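About Us

Hi, I'm Sipho Naidoo, and Evulham is my little camera shop and repair bench. If you've ended up on this page you've probably got a camera that won't wind on, a lens with something growing in it, or a drawer full of your grandfather's gear that you don't know what to do with. You're in the right place!

I started out fixing shutters at a kitchen table in the evenings, after my day job at a print lab called Ondrejka. I'd been there 14 years, mostly running film and cleaning up scans, and people kept handing me cameras over the counter and asking if I could "just take a look." I could, so I did, and after a while the evening work was paying better than the day work. I gave my notice in April and signed the lease on the shop the same week, which my family still brings up at dinner. 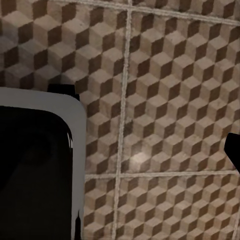 These days there are five of us. Two of us do repairs, one looks after the used shelves, one runs film, and one answers the phone and keeps the rest of us from promising things we can't deliver. We all shoot, and we don't agree on anything. Ask which 35mm compact you should buy and you'll get a different answer from whoever happens to be nearest the door (mine is whichever one you'll carry).

What we do, mostly, is film cameras. Shutters, light seals, sticky aperture blades, meters that have gone to sleep. We'll take on older digital cameras too if we can still get the parts, and we'll tell you before we open anything up if we think it's not worth the money. Estimates are free. If you say no to the estimate we put it back together and you take it home, no hard feelings.

The used gear gets the same treatment. Every body we sell has had a test roll through it, and you can ask to see the negatives. I'm fussy about this because the first camera I ever bought with my own money had a light leak you could read a newspaper by, and the guy who sold it to me swallowed my 80 dollars and wouldn't pick up the phone after that. I still have that camera. I fixed it eventually, but it took me three tries and a lot of black yarn.

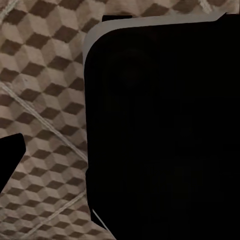

A black curve up close, with the cube pattern behind it.

Then there's the Vevari walk, which is the part of the job I'd do for free (and do, come to think of it). Saturday mornings, before we open, whoever feels like it meets outside the shop and we wander for an hour or so with one camera and one lens each. Bring whatever you have. A phone is fine. We've had people turn up with a big wooden view camera and people turn up with a disposable, and the disposable pictures were better that week. The name comes from the coffee place where we finish up - they put up with us spreading contact sheets all over the tables.

We also print. It's small stuff, black and white, done by hand in the back, and it's slow. If you need prints by tomorrow I'll happily send you to Sileck across town, they're quick and they do nice color. If you can wait a couple of weeks, I'd love to do them for you.

I get asked a lot whether I'm one of those people who hates digital. I'm not! I carry a digital compact most days and I'm very fond of it. I just like fixing things with gears in them, and there are plenty of good cameras sitting in closets that only need a cleaning and somebody to care about them a little.

So come by. The bell on the door is loud and the bench is right at the front, so you'll see whoever's working and they'll see you. If you'd rather write first, tell us the make and model and what it's doing wrong, and whether there's still film in it. Please don't open the back to check.

- Sipho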